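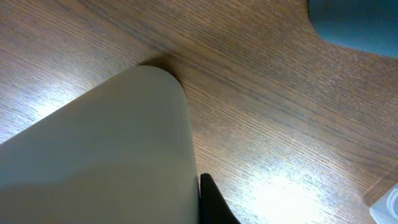 Home | Visits | Workshops | About

Open day at the Runwood furniture works

I went in doubting the sign at the gate, which promised "tables for the next 100 years." Two hours later I still doubt it.

Begoña Pacheco took our group through the finishing room and talked mostly about grain. Fine, close lines, brown and tan, run on a slant across the top, and I'll admit it looks good. The shine is another matter. Under the lights a broad patch of it goes nearly white with glare, and you have to move your head to see the grain there. I asked whether a duller finish was offered. It is, for $40 more - so you pay extra for less gloss.

I also asked how the finish handles a hot mug. "Very well," she said. No mug was produced.

The tour ends in the shop, of course. Coffee was free, the parking was $5, and the map they hand out has the entrance on the wrong side of the building. The next open day is in May. Go if you like wood, but bring your own questions and leave the credit card in the car.

Shares: 40 | Comments: 2

Roscoe Van Dusen
We've had one of theirs at home for years and the shine wears down by itself. Save your money.

Imani Whitlock
Did they let you into the drying sheds? They were locked when I went.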